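Leltia to open community dining hall and kitchen in Plerport this October

PLERPORT, 21 April 2023 – Leltia, the neighbourhood meals organization, is pleased to announce that it will open a new community dining hall in Plerport in October. The hall will be in the former Firnar furniture store on Tai Street, near the harbour. It will serve a shared supper four evenings per week, and everyone who lives or works in the area is welcome to come.

The building has been closed to the public for several years. Leltia has now signed a lease of ten years with the owner, and the renovation work has already started on the ground floor. The total area is 928 square metres. The larger part of it will become the dining room, and the rest is for the kitchen, the cold storage, two washrooms and a small room where families with young children can sit more quietly.

Leltia began its suppers in a school gymnasium, with borrowed tables and one stove. In the last year the organization served suppers on 63 evenings, and the number of registered members has grown to 2726. The gymnasium is also needed for sports, so the suppers often had to be moved or cancelled at short notice. Many members told us that this was the most difficult point for them, especially the older ones who plan their bus trip in advance. With its own hall, Leltia can keep the same evenings and the same hours during the whole year.

The dining room will have round tables of different sizes. This was a wish that came up many times when we asked the members in the winter. At a long table a person who comes alone speaks mostly with one neighbour, and at a round table it is easier to join the conversation. Each table will have a coloured cloth, and the members are invited to bring cloths from home which they do not use any more. They should be washable at 60 degrees and without holes.

The menu will change every week. Soup, rice and a vegetable dish will be available each evening, and a second main dish will come from the cooking traditions of the people who live in Plerport. Noodle evenings, which were the favourite in the gymnasium, will continue once per month. Forks, spoons and chopsticks will be on all the tables, so that the guests can choose what they prefer. Dishes with nuts, milk, egg or fish will be marked on the board at the entrance.

A supper will cost six dollars for adults and three dollars for children under 12. Members who cannot pay this price can ask for a blue card at the office, and with this card the supper is free. The card looks the same as the ordinary member card from the front side, and no explanation will be asked at the door.

The kitchen will also be open to other groups. On the mornings when no supper is prepared, small food producers from the area can rent one of the three work stations by the hour. Cooking classes for beginners are planned from the second month. The first class is about knife skills and simple stocks, and the second one is about cooking for one person without leaving too much food over.

To finish the renovation, Leltia is asking the public for support. The ventilation and the floor are already paid. What is still missing is the equipment of the dining room, meaning chairs, plates, glasses and lamps. A donation of 600 dollars pays for one complete table with its chairs and tableware. Smaller donations are of course also very welcome, and a tax receipt will be sent for each amount over 20 dollars. Used chairs can be accepted only if they are stackable, as the floor must be cleared for washing each night.

Leltia is looking for people who would like to help on the supper evenings. The tasks are welcoming guests, serving, washing dishes and closing the hall. One shift is three hours, and a short food safety training is offered at no cost. Persons from 16 years of age can apply, and those under 18 need a signature from a parent. Application forms are available at the Plerport public library and at the present office of Leltia.

The hall will be accessible by wheelchair from the Tai Street side. Bicycle parking is in the courtyard. Details about the opening evening will be published at the end of the summer.
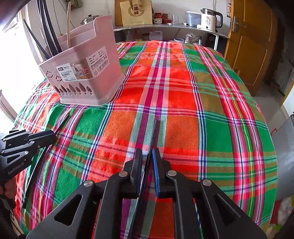 Do I have to be a member to eat at the new hall?

Guests who are not members can come to any supper and pay at the door. Membership costs nothing, and the form can be filled in at the entrance on the same evening.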